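Restaining a tabletop that has gone blotchy, do I have to strip the whole thing?

Posted in Home and Furniture > Finishing and Refinishing
29 August 2024
1,317 views

marshgrass5

I have a dining table that came out of my aunt's house in Fastcombe. Solid wood top, I think maple but I was never told for sure. The finish was worn through where people sat, so I sanded the top with 120 and then 180 and put on one coat of an oil-based stain in a medium brown. The color went on very uneven. There are dark patches the size of my hand next to areas that barely took any color. The end grain is almost black.

I let it sit 2 days and then put on a second coat, thinking it would even out. The light areas got a little darker but so did the dark areas, and now some of the dark spots are tacky.

What I want to know is whether I can fix the patches only, or whether I have to take the whole top back to bare wood. The legs and apron still have the original finish and look fine. I would like to leave them alone. I have an orbital sander, a card scraper I don't really know how to use, and most of a quart of the stain. The table is 5 feet long and I need it usable by November because we have family coming.

Also, is there any kind of stain that doesn't do this? The man at the hardware store said gel stain but he didn't say why.

boltthorpe_bench

Take the top back. I know that is not what you want to hear, but spot fixing a blotchy stain on maple nearly always leaves you with a ring around each repair. You sand the dark spot, the edge of it feathers out, and when you stain it again the feathered part takes color differently from both sides.

The blotching comes from the wood. Maple, birch, cherry and pine all have areas where the grain turns up toward the surface, and those areas drink in thin stain the way end grain does. Sanding to 180 is fine, so I don't think you did anything wrong there. You may have some old finish left in the pores too, and that would explain the pale areas. When you have it sanded back, wipe the top down with mineral spirits and look across it with a lamp held low at one side. Old finish shows up shinier than the wood.

Deal with the tacky spots first. Stain that is left on too thick doesn't dry, it just sits there. Wet a rag with mineral spirits and scrub until nothing more comes off, then wait overnight. If you put the sander on it while it is sticky you will gum up a disc every few minutes. Lay the used rags out flat outdoors until they are stiff and dry. Don't ball them up in the trash, they can heat up and catch fire by themselves.

Then sand with 100, 120, 150, 180. Don't skip. Vacuum between grits. You will not get every bit of color out of the deepest spots and you don't have to, as long as you are going the same shade or darker. 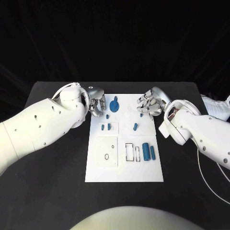 Can I put a water-based topcoat over an oil-based stain?

Give the stain at least 72 hours in a warm room first, and longer if you can still smell it strongly. Wipe the surface with a dry white cloth before you coat. If color comes off on the cloth, wait another day and try again. A water-based coat over stain that hasn't dried will bead up or peel later.

For the stain itself, gel is what I would use. It is thick, so it stays closer to the surface and doesn't run down into the open areas. Put it on with a rag, work in sections you can reach, and wipe it all off within a few minutes. You can do a second coat the next day. I used the Mirine walnut gel on a birch dresser and it came out even enough that I stopped looking at it. Get a half pint and try it on the underside of the top before you commit.

The end grain needs its own treatment. Sand it finer than the rest, up to 320, and it will take less color.

Mask the apron with tape where it meets the top, or if the top is held on with screws from below, take it off. Usually it is 10 minutes of work and you can do everything flat on sawhorses.

quiltandcoffee

I just painted mine. Chalk paint, then wax. No sanding. It has held up OK except where hot dishes go. If you have family coming you could also get a tablecloth.

lavoie_lane

I agree with most of the long answer above but I would add a washcoat. This is shellac thinned way down, one part shellac from the can to two or three parts denatured alcohol. Buy the kind that says dewaxed. Brush on one coat over the bare sanded wood, let it dry an hour, and go over it very lightly with 320 by hand. It partly seals the thirsty areas so they take about the same color as the rest. The prestain conditioners at the store do a similar job but the oil type has to be stained over quickly and I have had poor luck with it on maple.

The result will be lighter than it would be without the washcoat. If it is too light, add another coat of color. You can also put the color in the finish, as a toner, but that is easier with a spray can than a brush and I wouldn't try it on a first table.

On the card scraper, you don't need it for this. If the edge has never been burnished it will only make dust. Save it for drips in the topcoat.

One more thing about timing. You have enough, but leave room at the end. An oil-based varnish is dry to the touch the next day and takes close to a month to get hard. If you set hot plates or a vinyl cloth on it in the first couple of weeks you can leave marks. I would want the last coat on well before the end of October.

marshgrass5

Thank you both, and the paint idea too. The top is held on with eight screws so it is coming off this weekend. I wiped the tacky spots with mineral spirits last night and a surprising amount of brown came off on the rag. I'll get the dewaxed shellac and the gel and try them both on the underside first.

Is one can of shellac enough for a table this size?

lavoie_lane

A pint is more than enough once it is thinned. Check the date on the can, old shellac stays gummy.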